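Equipment Notes: Surimik Hand-Held Gripper Kit, Second Look

October 2019

Readers who asked for a follow-up to the short notice we ran in May on the Surimik teaching kit will find it below. The May notice was written from the data sheet and one hour with a loaner. The present item is based on a paid set, bought at list price from Shahbazi, which handles orders and repairs for Surimik in our region.

What is in the box

The kit contains two hand-held grippers, left and right, each with curved jaws and a marker cube fixed above the grip. Cables run from each gripper to a small hub, and the hub connects to the recording computer over a single USB line. A calibration board, a set of spare jaw pads, two hex keys and a printed card with the setup steps make up the rest. The overhead camera is not included. Surimik publishes a list of cameras it has tested, and we used one from the middle of that list.

Nothing in the package moves under its own power. The operator holds the grippers, does the task by hand, and the software logs jaw opening and the position of each cube. The output is meant for training or checking a two-arm cell later. Buyers who want a working arm need to look at the Sorkov line, which accepts the same jaws on an adapter plate sold separately.

Setup

Mounting the camera and running the calibration took 89 minutes the first time. Most of that went to the camera bracket. The calibration routine asks the operator to hold the board in a series of positions and reports a residual for each. Any position that fails can be repeated without starting over, an improvement on the version we saw in May, where one bad reading discarded the set.

The cables are the weak part of the design. They are long enough for a seated operator at a standard table, and they tend to pull toward the table edge when both hands reach forward. Strain relief at the gripper end is a molded collar that looks adequate. At the hub end there is none. Cosmin Zamfir, who ran our sessions, ended up routing both lines over the edge and down before starting each run, and the tracking dropouts we had blamed on lighting became much less frequent.

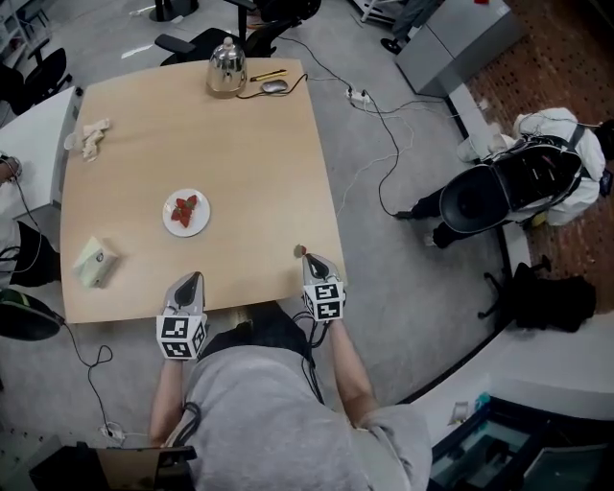 Soft fruit is the load on which most of these kits are judged, and the Surimik jaws do reasonably well. The inner pad is compliant enough to close on a strawberry without the operator having to watch the force readout. The curve of the jaw helps when the fruit lies on its side. It is less helpful with a berry sitting in a pile, where the tip has to come in between neighbors, and in our runs the operator often had to change the wrist angle before closing. The software records those corrections faithfully. Whether you want them in your data is a question for your own project, and there is a trim tool if you do not.

We logged 300 picks over four sessions. Of these, 142 were single berries lifted from a bare tabletop and the others were taken from a plate. Jaw opening was recorded without gaps in every session. Cube position was lost for short periods when one forearm passed over the other cube. The software fills gaps shorter than a set limit and flags longer ones. The default limit is generous and we suggest lowering it for any work where the jaw tip is near the object.

Software

Recording and review are handled by Flirolness, licensed per computer and included with the kit for the first year. Version 4 was supplied with our set. The recording screen is plain and quick. Start and stop can be assigned to a foot switch, and anyone planning long sessions should buy one, as both hands are occupied and the alternative is to put a gripper down each time.

Review is slower. Clips load one after another, with no way to queue the next while the current one is open. Labels are free text, and a typing error creates a new label without warning. We asked Shahbazi about a fixed label list and were told that one is planned. No date was given.

Export goes to a documented format with one folder per clip. Timestamps for the camera and the grippers are kept in separate files and are already aligned to the hub clock. We checked the alignment by tapping a jaw on the table at the start of several clips and found no offset larger than one video image.

Wear and service

The jaw pads show light polishing at the tip and no tearing. They are held by two screws and can be changed in a few minutes. Juice gets behind the pad. Wipe the jaw with the pad off at the end of the day, or it will stick by morning.

The marker cubes are printed panels on a white body. The panels scratch if the grippers are laid face down, and a scratched panel costs tracking range well before it looks bad. A stand for resting the grippers between runs would solve this. Surimik does not sell one. Ours was made from scrap foam.

One gripper went back to Shahbazi with an intermittent jaw reading. The fault was in the cable. The replacement came with a newer connector and has given no trouble. Turnaround was nine days, and no loaner was offered.

Price and ordering

Kits are quoted individually, and the quote depends on the number of software licenses. Ask for the adapter plate price at the same time if a Sorkov arm is in your plans, as it is not shown on the first quote unless requested. Spare pads are sold in packs of six. Spare cube panels are sold only as a full set for one cube, and replacing them requires a new calibration.

Recommendation

For a group that already has a suitable camera and a table it can leave set up, the kit is worth a quote. The grippers are well made, the logging is dependable and the export needs no cleanup. Groups expecting to label large numbers of clips should try the review screen first. Shahbazi will issue a 30-day trial license on request, with sample clips, and the trial does not need the hardware.

We still have the adapter plate to test. Readers who have used it with tall or narrow containers are asked to write in with the jaw size and plate revision, which is stamped on the underside next to the screw holes.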